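4. Placing your Clatetti kitchen scale

1. Set the scale on a hard, level counter. Stone is fine. A folded dish towel is a trampoline.
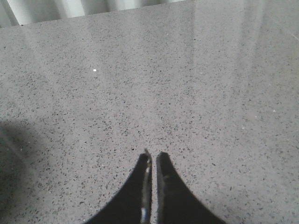 2. Slide in the 2 batteries and wait 15 seconds. The display will blink at you – let it.

3. Press ZERO with nothing on the plate.

Note: Leaning on the counter counts as something.
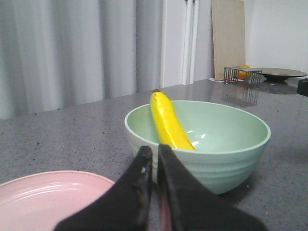

4. To weigh food in a dish, put the dish on first, press ZERO again, then add the food. Skip this and your soup will contain roughly 598 grams of crockery.

Caution: Do not stand on the scale. It will not tell you what you want to hear, or anything else, ever again.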